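Culelden table settings, gallery 2

Place settings from the Culelden dining room, set up in November by Jagadeesh Salian. The forks are gold-colored with a mirror finish, four tines and a raised twist pattern on the handle. Napkins are red cloth. 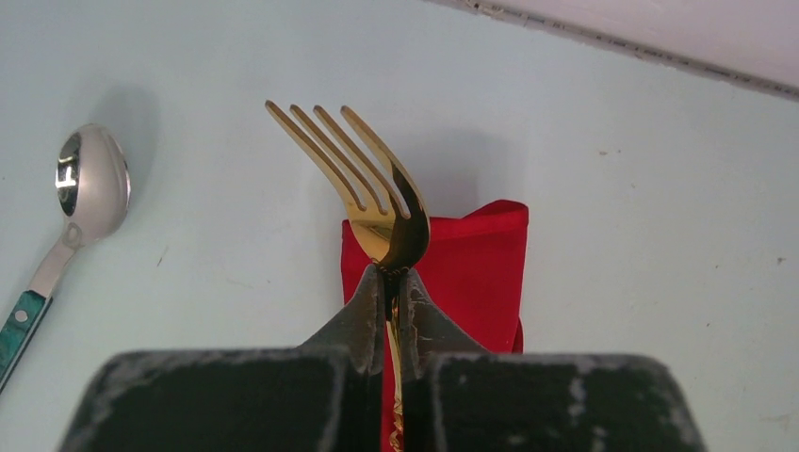 Napkins are folded tall, with a soft roll along the upper edge. Full service is 35 covers. Replacement forks are listed under stock number 751; spare napkins are kept in the Naidu cabinet.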